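Skondon Round Table Top, Pedar Series

Item 2946. For cafeterias and break rooms. Diameter 80 cm. Sold without base. 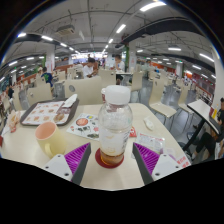

Edges are sealed at the factory. Wipe with mild soap.

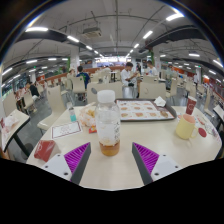

Pale top, rounded corners

Ships flat from Inunden in 9 days.

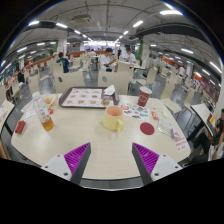 Catalog p. 548

Base plates are sold separately.
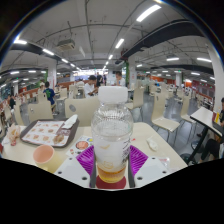
Orders go through Lavanya Mathew. Samples come in two finishes. For large dining halls like this one, ask for the bulk price.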